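Planning and Budgeting a Drawer Manipulation Station
Project report, group 4, Automation Laboratory course
March 9, 2024

1. Background

Our group had the task to plan the equipment for a small work station where a robot arm with a five-finger hand learns to open and close household drawers. The arm and the hand belong to the laboratory already. What was missing was everything else: the table, the surface, the furniture for the tests, the cables, the spare parts and a plan for how the money should be spent. The department gave us 1037 euros for the whole semester, and this report explains how we used it and what we would recommend to the next group.

We are four students and none of us had ordered equipment with public money before. In the first weeks we made a long list of wishes and its sum was far over the limit. We then sorted the list again, beginning with what the hand must touch.

2. What the hand must touch

The most important decision was the test furniture. We compared three possibilities: a full office cabinet, a self-made wooden frame with one drawer, and small stackable drawer units for the home. The office cabinet was too heavy for the table. The self-made frame was cheap in material, but the workshop could not give us a time before December, and this was much too late.

We chose the small units. They can be stacked, they are light, and one can change the handle without changing the drawer. This last point had a big weight for us. A bar handle lets the fingers go behind it, and a finger notch in the top edge of the drawer front gives a second way to pull. With one piece of furniture we can therefore plan two kinds of tasks.

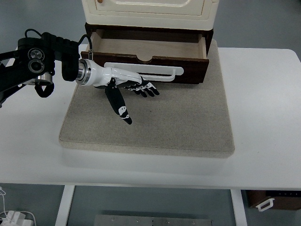 We asked two suppliers for prices. Prarkon offered the drawers with a longer guarantee, but the delivery cost was charged for each piece. Katene had a simple delivery price for the full order, and they answered our questions on the same day. We ordered from Katene. We also ordered one drawer more than we needed, as the guide rails are the part which wears out first when a machine pulls on it many times in a day. Our supervisor was not sure about this at the beginning, but she accepted it when we showed the price of a separate later delivery.

3. Table and surface

The table was discussed longer than we expected. A laboratory bench with aluminium profiles would be the best solution, but the cheapest one cost almost 1023 euros and after this we could have bought nothing else. A normal white table with rounded corners was enough. We checked it with weights for one afternoon and the top did not bend in a way we could measure with our tools.

The slab under the furniture was a late addition. In our first trials the drawer unit moved over the smooth table top when we pulled the handle by hand. We tried adhesive pads, which left marks, and then clamps, which were in the way of the fingers. A thick square slab with a rough surface solved most of the problem and cost us 47 euros. It also lifts the drawer a little, so the fingertips have more free space below the handle.

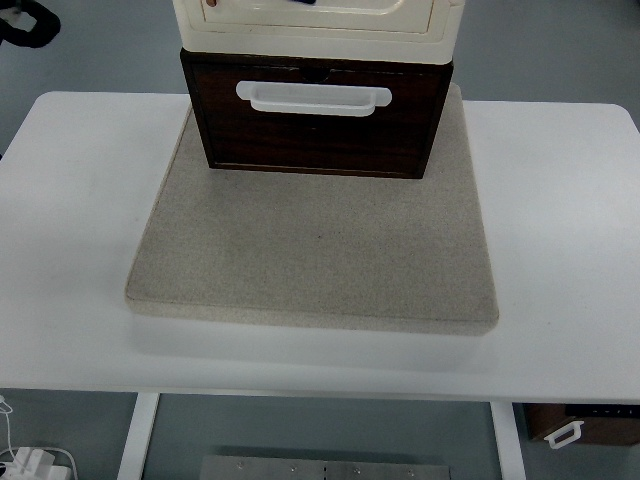 For the fixing between the slab and the table we bought a roll of non-slip material from Bamier. It was not in the first budget. We recommend that the next group plans it from the start, together with a small amount for tape and cable ties. These small things are easy to forget - in our case they came to 51 euros in total.

4. Power and cables

We made one mistake in this part. We counted the power sockets of the room but did not measure the distance from the sockets to the table legs. Two cables were too short and had to be ordered again. The sending back was possible, but it took a long time and the first cable had a cost for return. Now there is a drawing of the room in the project folder with all distances.

The cables at the arm itself need their own plan. A cable which goes over the wrist must have enough length for the full movement, but too much length makes a loop that can catch on a handle or a latch. We did not buy a cable guide this semester. The model from Kakari looks suitable and we have put the offer in the folder, but the price should be asked again.

5. What was not bought

A second table, a better lamp and a set of metal handles are still on the list. The lamp has the lowest priority, the ceiling light was sufficient for our purpose. The metal handles would be useful for a later comparison with the plastic ones, and they could be mounted on the spare drawer.

6. Recommendations

Order the furniture before the table, and choose the table size after. Ask every supplier for the delivery cost in writing. Keep a tenth of the money free until the last month. We kept less than this and had to wait with one order until a return was paid back.

The order list with all article names and the drawing of the room are in the project folder on the course server.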